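Is the Fabbri open day OK for kids?
Has anyone been to the robot demo in Tastanham? Is it worth going with two kids?

Lempi Seppälä
We went in June. Most of it is kitchen work – the two-armed robot with a tray, run in the simulator on a big screen. 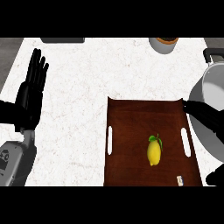 Each session seats 122 and ours was full, so book early. My kids lasted an hour.

grelavby2
Parking is bad.

Tomas R.
Ask at the desk for the 2:00 slot. It's quieter.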